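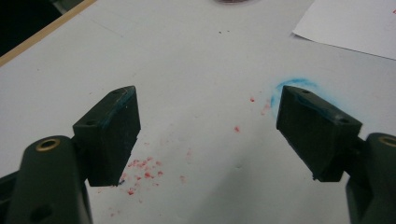 White table, markings in view. Dark green jaws open.

6 January 2025

First day back. Heating had been off over the break and the workshop was at 9 degrees when I got in, so no gluing before lunch. Spent the morning on the paper stock instead.

Opened the Zundska delivery that came just before we closed. 1,000 sheets ordered, cream, long grain. Delivery note says long grain as well but the sheets are short grain. Did the bend test on one from the top, one from the middle and one from near the bottom of the pallet, then wetted a strip from each. All three curled the wrong way for us. Rang Zundska, got the answerphone, left a message and sent an email to Ilir Stoyanova, who deals with our account. Pallet is against the back wall with a yellow note on it. Please don't cut into it, even for offcuts, or they won't take it back.

This holds up the Mujić notebooks. We can start on the covers but not the text blocks. Valbona thinks we could turn the sheets and get a smaller page out of them with the grain running properly down the spine. I worked it out and we lose too much to waste, and the customer has already agreed the size. Leave it for now.

Paste. The tub of wheat paste left in the fridge had gone off, grey on top and sour. Thrown out. Made a fresh batch, one part flour to five of water, cooked slowly and strained twice. Still a bit thin for cloth, fine for paper. Nataša adds a little PVA to hers and gets a slower tack than I'd have expected - worth trying on the half-cloth bindings.

Afternoon, room up to 16, carried on with the parish register for Sarkeck. Spine lining is off now. Old animal glue came away with a poultice left on for 21 minutes, lifted with the bone folder. First go was 15 minutes and it was still hard underneath. Two of the sewing supports are broken at the front joint, the other three are sound. Leaves 70 and 71 are loose and there's an old repair in brown tape down the inner margin of 70. Tape carrier lifted dry in one piece but the stain has gone right through. I'm not going to try solvents on it without talking to Vega first, as the ink on that page smudged slightly on the damp swab.

Sewing: plan is to keep the original holes and resew on linen tapes, 25/3 thread, waxed. Borislav has the good sewing frame until Wednesday. The spare one has a cracked key but it holds if you don't pull hard.

Board shears: blade is leaving a burr on anything over 2 mm. Cut the Clidby box boards with the knife and straight edge, slow but clean. Someone needs to ring the sharpening people, I didn't get to it.

Tomorrow
- chase Zundska before ten
- Japanese tissue for leaves 70 and 71, tone a few strips and let them dry flat overnight
- test paste and PVA mix on cloth scraps, label them this time
- ask Vega about the tape stain
- Clidby boxes, cover the lids if the room stays above 15

Press left closed on the four Clidby trays. Don't open it before noon.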